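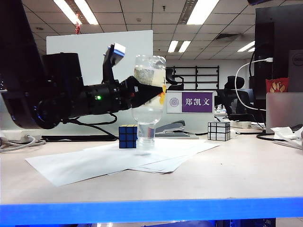 Workplace hydration advice is the body of guidance, mostly commercial in origin, that tells office workers how much to drink during the day and when. It is closely tied to the market for bottles, reminder apps and flavored powders, and much of it rests on thin evidence.

Background

The idea that a person must drink a fixed amount of plain water each day has no agreed source. Food supplies a fair share of daily water, and tea, coffee, milk and juice count toward the total. Most healthy adults in mild conditions do well enough by drinking when thirsty, although heat, illness and hard physical work change the picture.
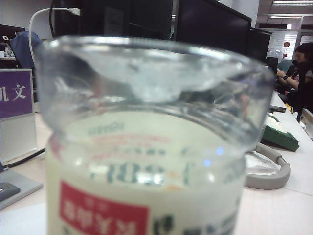 A clear plastic cup filled most of the way with a milky white liquid.

Claims about productivity

The claim most often repeated is that mild thirst slows desk work. It is usually traced to a trial in Stirkham, in which 77 clerks were given extra water for two weeks and then asked how alert they felt. There was no control group, and the clerks knew what was being tested. A later trial at the Trultberg offices, with 782 staff, found no difference in error rates – a result that rarely appears in sales material.
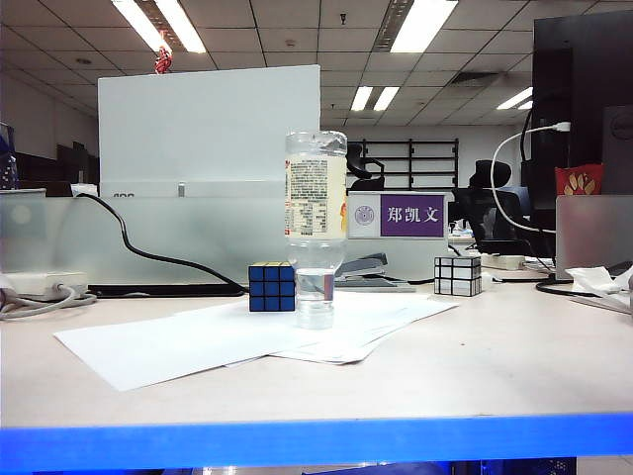
Reminder products have fared little better. Prollow, an app that sounds a chime every 20 minutes, was promoted as a cure for afternoon tiredness, but its makers published only user ratings. A review by the Nieminen group noted that getting up for any reason might explain the reported benefit. The app's daily target is the same for every user, whatever their size or diet.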